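Search this site Search Enter keywords
Filed under: Grants / Reports to Funders / Community Spaces

Progress report to the Potgieter Fund, second period
Zisine Street Tenants' Association, Irnico Building

You asked us to keep this one shorter than the last. We have dropped the appendix on paint.

The grant was for turning the ground floor of the Irnico Building into a space residents would use on purpose: a reading corner, a notice board that is up to date, a bulk-buying pantry, and a repaired laundry room. At the time of the last report we had a reading corner with no chairs and a pantry with no shelves. We now have chairs. The shelves are a longer story.

Reading corner. Open every day since July. We started with 200 donated books, a fair number of them about the same two diets, and the collection now stands at 269. Lending runs on an honor system, which has cost us one atlas and gained us a box of detective novels with the last chapters intact, as far as anyone has checked. The lamp you paid for is much admired. The second lamp, which you did not pay for, hums.

Notice board. The old board still carried a warning about an elevator inspection from before half the building moved in. We took everything down and agreed that each notice would get four weeks. This held until the first lost cat, at which point the building discovered it had strong feelings about taking down a cat. Cats now get eight weeks. The bylaws have been amended.

Pantry. The shelving came from Peser, who delivered on time and to the wrong building. By the time we got it back it was missing the brackets, and the replacement brackets fit a different shelf. We spent $400 of the contingency line on having the whole thing put up by someone who owned a level, and we would do so again, sooner. Rice, lentils and oats are now sold at cost on Monday evenings between six and eight. Oats sell out first. We have no theory about the oats. 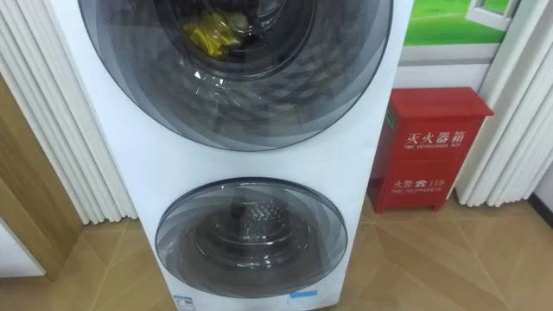 The pantry has also brought in people who never came to a meeting in their lives and who now come to the pantry and hold one. Most of what we know about what residents want has been learned in that line. They want later hours, smaller bags, and for the side door to stop slamming. The first two are in the plan for next period. The door has been adjusted three times and slams in a slightly different key.

Laundry room. The floor drain is cleared and the lights work on both sides of the room. The sign-up sheet has been replaced with a second sign-up sheet, after the first became a venue for correspondence. We still need a folding table that does not fold by itself.

Money. Apart from the contingency spending noted above, we are within budget on every line but one. Printing went over, mostly on account of a flyer that gave the pantry hours in the morning and had to be done again. We have $750 left for the next period and would like to move part of it from "signage" to "door." A revised budget sheet is attached for your approval.

What went badly. The homework hour closed after three weeks. We had put it at five o'clock, when the children were outside and the adults who had offered to help were still on the bus. We plan to try again at half past six, with snacks, which the children raised as a condition.

Next period. Extend pantry hours, finish the folding table, restart the homework hour, and hold one open evening to which you are warmly invited. Please use the front entrance. The side door is still under review.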